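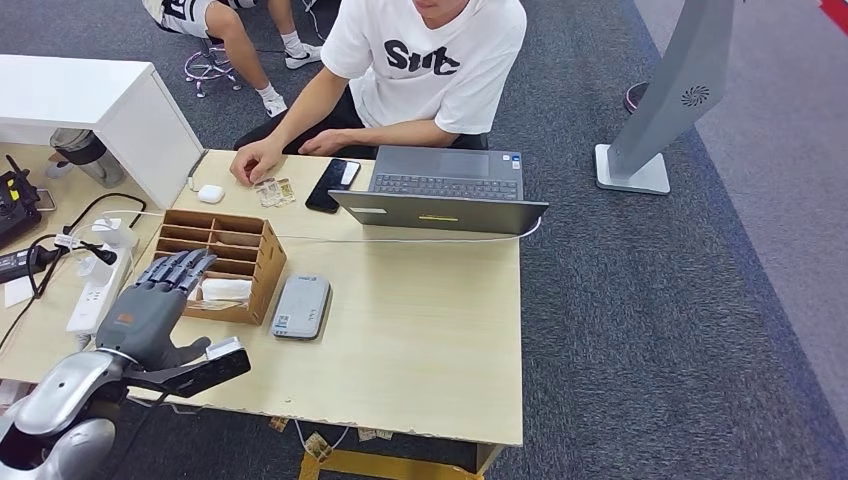

Sombat Sukprasert has been learning Swedish for 20 months and he still can't order a sandwich without being answered in English.

"I say it properly, I think, and they look at me and say, cheese or ham?" he says. "In English. Every time."

He moved to Sweden for work and now spends half the year there and the other half in Kellville, where his sister lives. We met at her house on a wet afternoon. He had a cold and drank a great deal of tea.

His first attempt at a language was French at school, which he gave up at 14. He remembers the verbs being chanted and very little else. "I could tell you the weather. I could say my uncle had a garden. I don't have an uncle."

Swedish began with an evening class. He lasted one term. The teacher was good, he says, but the group was large and he spoke for perhaps two minutes in an hour. He did better when he started writing his own word cards, and he has kept going with them. The total stands at 2,571, which he knows because he numbers each one in the corner.

"The number doesn't mean I know them. There's a word for a kind of drizzle that I've looked at over a hundred times and it's gone again by the evening."

His rule is 10 new words a day and no more. When he was ill in January he missed a fortnight and tried to catch up by doing 154 in a weekend. He says he kept almost none of them and was put off the whole business until the spring.

What helped most was a man called Eskil Lundgren, a retired bus driver who wanted to improve his Thai before a long trip. The two of them talk by phone twice a week, half the call in each language. Lundgren keeps time with a kitchen timer and is strict about it.

"If it rings in the middle of my sentence, I have to finish the sentence in Thai," Sukprasert says. "He's right to do it. If we were relaxed about it we would end up in English, like everyone else."

I spoke to Lundgren later. He described his own Thai as "enough to be polite and get lost". The tones gave him trouble for a long time and he still avoids certain words at the market. He thinks Sukprasert's Swedish is better than he lets on. "His vowels are fine now. He speaks too quietly. People in shops can't hear him, so they change language. I have told him this."

Sukprasert laughed when I passed that on. He said his mother had been telling him the same thing in Thai all his life.

He reads children's books, mostly, and the local paper when he can find it. Radio is still hard. He can follow the news if he already knows what happened, but a phone-in programme loses him within a minute. Films he watches with Swedish subtitles, never English ones.

Grammar he has left mostly alone. He looks things up when he has got them wrong twice. Word order bothered him at first and then stopped bothering him, and he can't say when. Whether a noun takes "en" or "ett" he writes on the card with the word, in red, and he still guesses when speaking.

I asked if there had been a moment when it started to feel easier. He thought about it for a while and mentioned a delivery driver who rang him, lost, looking for the back entrance to his building.

"I told him left at the pharmacy, through the gate, second door. He said thanks and hung up, and he found it. I was on the stairs before I noticed we hadn't used any English."

He goes back next week. Lundgren has asked him to bring dried chillies and a Thai crossword book, the easy kind.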